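Home | Products | Demonstration Capture | Simulation Packs | Downloads | Support | Contact

Print this page | E-mail this page

Drudo Simulated Grasp Pack

Product group: Demonstration capture, simulation

Drudo is a simulated bin-picking workcell for collecting grasp demonstrations. An operator drives a two-finger gripper in the rendered cell, and the software records each attempt as a training example for a grasping policy. It is supplied as an add-on to the Gudivholm capture server and will not run without it.

The pack is intended for labs and integrators who need a base of examples before they book time on physical hardware. Colour, scale and friction are set per object in a plain text file. Objects are simple in outline and cheap to simulate, and the contact model has been given more attention than the surface finish.

Object set

The pack contains 70 objects in two groups, produce and hardware. Produce items are mostly tapered or rounded. They were chosen to give the gripper trouble: a parallel pinch that is slightly high on a tapering body will tend to ride up and off it. Hardware items are mostly flat-sided and are the better starting point for new operators.

Each object has a collision mesh that is separate from the mesh used for rendering. Users may replace either one. If the render mesh is replaced and the collision mesh is not, check the fit in the mesh viewer before collecting, as a gap of even a few millimetres shows up in the recordings as fingers closing on air.

Capture views

Two views are recorded by default. The overview takes in the whole cell. The close view looks down into the container and is the one most policies are trained on. The lower part of the object and the fingers may be hidden by the near rim in this view, as with the ear of corn below, held between the two fingers with its base out of sight. We recommend leaving these examples in the set. A policy trained only on clear views performs poorly once the rim comes between it and the grasp.
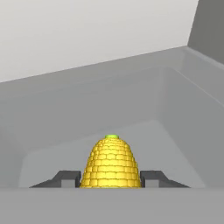
What is recorded

Each example holds the following:

- rendered colour images from both views
- depth for the close view (may be turned off)
- gripper pose and finger opening at every step
- contact force at each finger pad
- operator input before smoothing
- object name, start pose and random seed
- outcome label

The outcome label is set by the simulator. A lift is marked as a success when the object clears the rim and stays between the pads for 2 seconds. Anything else is marked as a failure and kept. Operators can add a note to an example but cannot change its label. Labels can be revised afterward in the review tool, which keeps the earlier value.

Operator input

Drudo accepts a six-axis puck, a tracked hand controller or a keyboard. The keyboard is adequate for checking an installation. We do not advise it for collection — the motion comes out in steps, and a learned policy will copy the steps.

Smoothing is applied to the gripper command and has five levels. Level 1 is close to raw. Level 5 suits operators with an unsteady hand but adds noticeable lag, and some find they overshoot on the approach. Keep one level for the whole of a collection. Mixed levels are allowed, with the level stored in each file header, but they make the examples harder to compare.

Randomization

Start pose, lighting, wall shade and container angle can be varied between examples. All four are off when the pack is first installed. Turn on start pose first and collect a small batch before adding the others. Lighting has the least effect on operator performance and may be re-rendered later from the stored seed without repeating the demonstration. Container angle cannot be re-rendered in this way, as it changes the contacts.

Starter examples

A set of 593 demonstrations is included. These were collected in-house on the tracked hand controller at smoothing level 2, and failures have been left in. The set is meant for checking a training pipeline from end to end. It is too small to produce a useful policy across the full object set.

"Load the starter set, train on it overnight and look at where the policy fails," says Davina Ogilvie, who maintains the pack. "Collect for those objects first. An even spread over every object sounds fair but it wastes operator time on the easy ones."

Requirements

- Gudivholm capture server, current release
- Bucur licence key, one per operator seat
- dedicated graphics card with current drivers
- wired network connection between the seat and the server

Related products

Grudo — review and relabelling tool for recorded demonstrations. Reads Drudo files directly.

Bucur — seat licensing and operator accounts.

The object list and file format notes are on the Downloads page. The next object update is planned for August and will be free of charge to current licence holders.

Print this page | E-mail this page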